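Skostbridge lab puts hand-held grippers through a summer of snack bags

18 August 2019

If you want to know how good a gripper is, hand it a bag of dried fruit. That's the thinking at Jovivlow, a small robotics lab in Skostbridge, where a team has just wrapped up a side-by-side trial of hand-held grippers using the kind of packets most of us have in a kitchen drawer.

The trial ran to 583 grasps and compared two sets of finger pads on the same parallel gripper body: a smooth rubber pad and a textured one. Each attempt was done by a person holding the gripper, with a camera mounted on the tool looking out past the fingers. The goal was to learn which pads hold on to thin, shiny, floppy packaging, and whether the camera can still make sense of what it sees while that's going on.

The early result is a clear win for texture. Out of the 583 grasps, 167 ended in a slip, and most of those came from the smooth pads.

"We expected a small difference and got a big one," said Ha-rang Jang, who led the trial. "A snack bag is full of air, it folds when you touch it, and the seam is never where you'd like it to be. The textured pads find the seam and stay there. I was so happy with the first batch that I ran it again the same evening, just to see it twice!"

Boxes and cans were left out on purpose. Plenty of grippers can lift a box, Jang said, and the team already had good numbers on those from tests last December. Bags are harder. Squeeze too little and they slide away, squeeze too much and the contents get crushed or the whole thing pops out sideways like a bar of soap.

The clear ones turned out to be the most interesting of all. With a see-through bag, the camera picks up the print on the front, the food in the middle and the back of the label showing through in reverse, all at once. Software that has learned to spot a package by its printing can get badly mixed up.

Ivan Zhuravel, who looks after the camera side, said that was his favorite part of the work.

"You get letters the wrong way around, you get a bit of tablecloth coming through the plastic, and somewhere in there is the edge you're supposed to grab," he said. "People do it without thinking. I've spent weeks on it and I'm still enjoying it."

Zhuravel tried two lenses. The wider one made the fingertips look small but kept the whole table and much of the room in view, which helped the software keep track of where the tool was as it moved. The narrower one gave sharper print and a better look at the seams, but lost its bearings whenever the gripper turned quickly. The wide lens will be used from now on.

The team also cared a lot about where the tests were done. A lab bench is plain and evenly lit, and a home is neither of those things. Patterned cloths, dotted stickers, bedspreads, a jacket left over a cabinet — all of it ends up behind the object, and a system that only works against a gray bench won't be much help to anyone who wants a robot to tidy up after a snack.

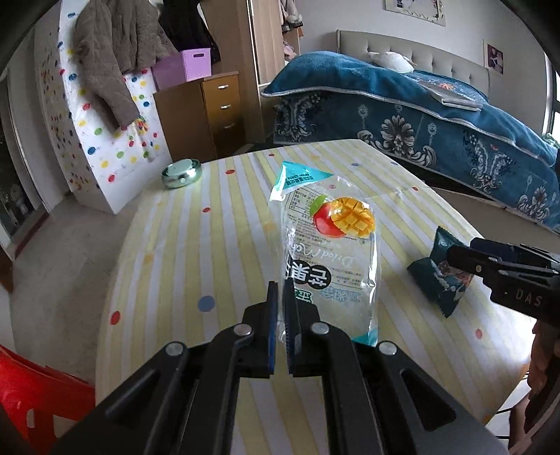 Weight was the other thing people brought up again and again. After a long session, even a light tool starts to drag on the wrist, and tired hands make sloppy grasps. Nine people took turns during the trial, and the notes they left behind are full of remarks about balance, handle angle and how far the fingers open. Jang has already moved the handle back a little in the next version, and she says the change feels great.

There is still a fair amount to sort out. The textured pads pick up crumbs and sugar, and after a sticky bag they need a wipe before they grip well again. Very small packets lying on their sides remain tricky, as there is so little to pinch. Zhuravel would also like to try a softer pad made by Karpenko, a parts maker in nearby Tineritz, that could sit under the textured layer and give a bit more when it closes.

The next round is a good deal bigger. Jovivlow is aiming for 3,000 grasps, with more kinds of packaging and, for the first time, the same pads fitted to a robot arm so the two sets of results can be laid next to each other. Jang wants to include bread bags and frozen peas. Zhuravel has asked for more clear plastic.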